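Girnura arm, refurbished, Clanside gripper fitted
Stock no. 181

Sold with its fault declared. The maker says the Laizer update cures the late stop. We doubt it.
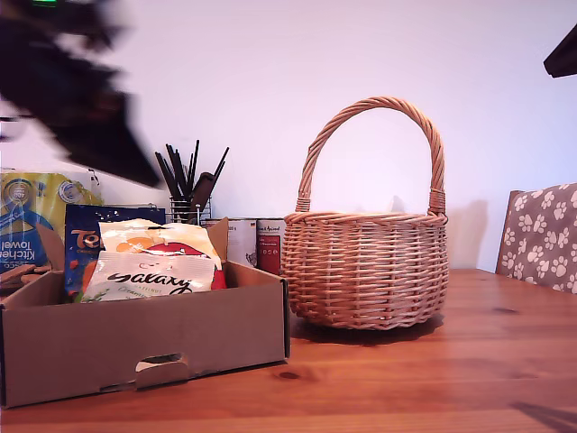 Stopping late is the trouble: the arm carries on after the stop is pressed. Tastar, who checked it for us, logged 3 late stops in 125 tries with the update on. Over a cardboard box of snack bags that may only mean a squashed bag. Keep hands well clear.

The green light is no proof that it is safe to reach in. Cut the power at the wall first.

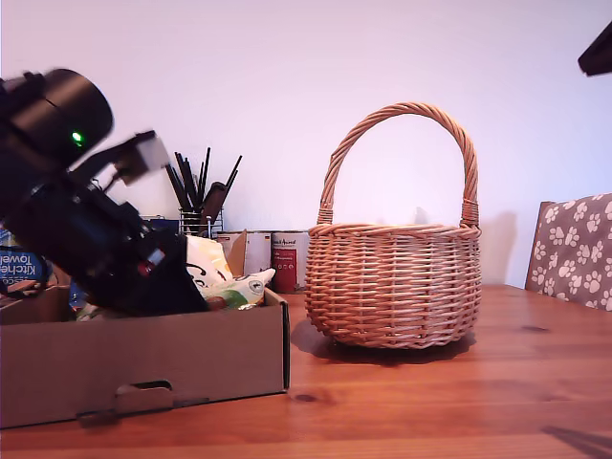

Price and returns
£2000, collection only. No returns for the stop fault.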